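The Case for Teaching Household Work in Schools
Aino Pelkonen

The district's proposal to restore a household skills course in the middle grades has drawn more criticism than its modest size would suggest. The course would meet for two periods a week over one semester. It would cover laundry, simple cooking, mending and the reading of bills. In the view of this writer, the school board should adopt it.

Opponents have argued that such matters belong to the home. The argument deserves respect, but it assumes a home in which an adult has the hours and the patience to teach. Many parents in this district work evening shifts. Others were never taught these things themselves and can hardly be blamed for not passing them on. When the Tuominen Foundation surveyed 1,814 recent graduates of our region's schools, the request for practical instruction came up again and again in the written comments.
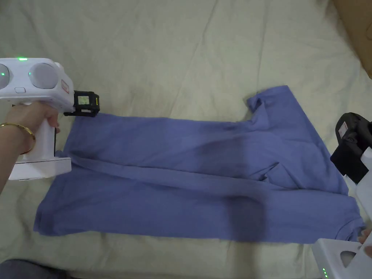
A blue T-shirt, folded lengthwise on a green bedsheet.

A second objection concerns time. Henryk Pawłowska, writing in these pages in August, warned that every new course takes its place from an old one. He is right that the timetable is full. The proposal, however, draws its hours from the advisory period, which teachers themselves describe as poorly used.

There remains the question of dignity. Household work was once taught to girls alone, and the memory of that arrangement still colors the debate. A course required of every student would answer it directly. Cooking and cleaning are labor, and a school that gives them a grade tells its students that such labor counts.

The board will hear public comment on 27th March. Residents who support the measure should attend and say so — three letters in favor have been received to date, and the board cannot be expected to act on silence.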